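Participants Wanted: Can a Machine Tidy Your Desk Yet?

The Tistevgate household robotics group is looking for people to judge how well software handles everyday chores. Some jobs that take a person seconds, such as clearing a desk or shutting a drawer, still trip our programs up, and we want outside opinions on where they fall short.

You will work from home, watching short clips from Modulville, our simulated house, and marking each chore as done, partly done or failed. Written comments are welcome — blunt ones too. 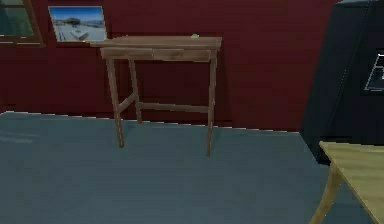 A Modulville room with a writing desk and one small green item on top.

Sessions last 2 hours, and we ask for 4 sessions during April. Pay is $300 on completion. You need a computer, a steady internet connection and some experience of keeping house. No technical background is required.

To apply, write to Lacey Tindall at the Tistevgate office and tell us which chore you would hand over first. Questions about the study itself go to Genji Furukawa, by phone after 9 a.m.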